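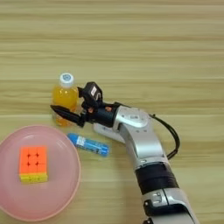
Morning

I woke before the alarm and lay listening to the pigeons on the roof for a good while, thinking about all the things I meant to do today and doing none of them. January has been like that. Then the heating came on with its usual clank and I thought, right, the table, because I have been promising the table a proper going-over ever since I got back from Trerkano and I have eaten my supper on my knees all week sooner than face it.

It is such a lovely table, too. I forget that when it's covered. I bought it when I first came to Isbridge, from the second-hand place behind the station, and had it brought up the stairs by two very patient young men who had to take the front door off. The wood is pale, with grain that runs the whole length in bands of beige and tan and something close to grey, and when the light comes in low I could look at it all day. Mum would have put a cloth on it. I have never been able to.

The post took longest. I had let it heap up, and there was a whole box of envelopes in the middle of it as well, 300 of them, ordered last spring when I was going to write to everybody (I have written to four people). They have gone in the hall cupboard. The Brisum catalogue went straight into the recycling, all 167 pages of it, though I did stop to read the bit about garden benches, and then had to make a cup of tea on account of having sat down.

After that it was just the small things, which are always worse than the big ones! A big thing has a place to go. A small thing looks up at you and says, well, where? So I did what my grandmother used to do and got out a plate. She had a saucer with a chip in it that travelled from room to room collecting buttons and hairpins, and at bedtime she would go round and deliver everything. Mine is the round pink one, which is shallow and has a little raised rim, and I've always thought it too pink for food anyway. Potatoes look poorly on it.

The cube was the first thing I wanted on there. It came from the nephews, who can do theirs in the time it takes me to find my glasses. I have got the orange face all to match, nine squares of it, and I keep it orange side up so that visitors will see. I don't invite anyone to turn it over. Then there was the little bottle of orange drink that I bought for the coach and never opened, and the blue tube with the label in such tiny print, which has been lying about the place for so long that I had stopped seeing it.

I was pleased with how they looked together, the orange and the pink. The drink is very nearly the same colour as the top of the cube. I would never have put that with pink in a jumper, but it's rather cheering on a grey day, and the white cap with its blue and white spot on top sets it off.
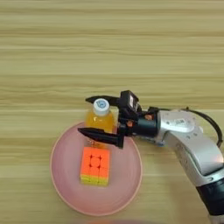
Afternoon

Ludivine Poulain came up after lunch with half a lemon cake and her own knife to cut it with, having been caught out by mine before. She had come on the 71 and had a long story about the driver, who had gone the old way past the baths and then had to be directed back by the passengers, all of them with different ideas. She laughed so much telling it that she had to hold on to the sink.

She thought the plate was a very good plan and wanted to know why I don't simply keep it out all the time. I said that if I kept it out it would fill up, and then I'd have a full plate on the table as well as everything else. She said hers was called a fruit bowl and had not seen fruit for years. We had two slices each. The lemon was sharp enough to make my eyes water, just as I like it.

We talked a good deal about Trerkano. I told her about the sea wall and the wind and the guest house with the barometer, and the landlady who tapped it every morning and then ignored whatever it said. I think I would go again, perhaps in June. Ludivine would come if there was a train, but there isn't, only the coach, and she gets queasy. I said we could stop halfway. We got the map out, and then of course the map was on the table, so that had to be folded up again, which neither of us could do properly. It is behind the bread bin for now.

She also reminded me about the parcel, which I had clean forgotten. Nkosi's on the corner have been holding it since the weekend, and they are so good about it, but they haven't much room behind the counter. I wrote the number, 1461, on the back of my hand in biro and it is still there as I write this, with the parcel still at Nkosi's. Tomorrow, definitely.

Once she'd gone I went back to the last of it. The white remote was the thing I was least sure about. It has been living on the table because it had nowhere else, and every time I wanted it I had to lift up a newspaper.
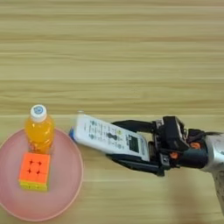 I have half a mind to put a hook by the window and hang it from a loop of ribbon, but I know myself, and the ribbon would be in one drawer and the hook in another until Easter. Ludivine thinks a basket on the sill. I said I'd consider a basket. We have been having versions of this conversation for years, about keys and scissors and the good torch, and I do enjoy it.

The drink can stay near the cube for the present. I might have it with my lunch tomorrow, or save it for the coach in June if it keeps that long, though I suppose I ought to read the date on it first.

Evening

Soup, the end of the brown loaf, and another sliver of the cake, eaten at the table, sitting up straight like a person. It felt quite grand. I put the radio on for the concert and then talked over most of it on the telephone to my sister, who says the boys have moved on from cubes and are now keen on yo-yos. I may be sent one. I told her about the orange side and she was very kind about it.

It is raining again. I must remember to bring the peg bag in, and ring the dentist, and ask Ludivine for the name of that soap.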